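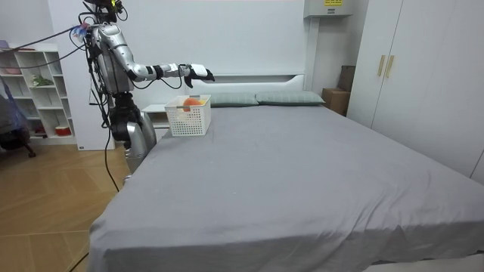

Drying Laundry Indoors in Winter: Final Report
Household Technology course, project group Kitton

1. Introduction

In our town the winter is long and many families dry their clothes inside the apartment. The air becomes humid, and after some years there is mold in the corners. Our group wanted to know how much the place of the drying rack changes the drying time of bed linen. The tests were made in January in the student residence Murolholm, and the report was finished on Jul 18, 2020, because the laboratory was closed during the spring.

2. Material and method

We used cotton sheets of one type, bought from the shop Mindetti. One dry sheet had a weight of 700 g. Before each test the sheet was washed at 40 degrees and spun with the same program. Then it was hung on the rack and weighed every half hour, until two weighings in a row gave the same result.

Three places were compared: the bathroom with the door closed, the bedroom with the window a little open, and the corridor near the radiator. The heating was kept on the same level in all tests. For temperature and humidity we had a small logger of the brand Liew, which was placed on a shelf at the height of the rack. It saved 2,287 readings during the whole period. A few readings from the first evening were removed, as the logger was still lying in a coat pocket.

The bedroom needs a short explanation. The rack did not fit between the wardrobe and the wall, so it was put at the foot end of the bed, with the long side parallel to the window. We kept this position in every bedroom test.
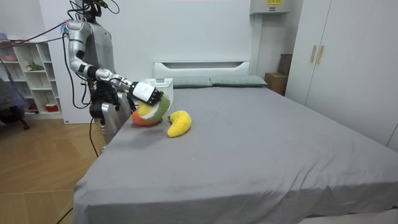 3. Results

The corridor was the fastest place in all tests. The bedroom came second, but its results were less even than the others. On windy days it was nearly as fast as the corridor, and on calm days it was much slower. In the bathroom the sheets were still damp the next morning, and the humidity stayed high for many hours after they were taken down.

We also tried to fold the sheet double over one bar, as many residents do to save space. The inner side dried very slowly, and we stopped this test before the end.

4. Discussion

Our results agree with what we expected from the theory of evaporation: moving air is important, and warm air helps. However, we can not separate these two effects for the corridor, where both were present. A test with a fan in the bathroom would be useful.

Two weak points should be mentioned. The kitchen scale shows only whole grams, and the weather outside was not the same for the three places.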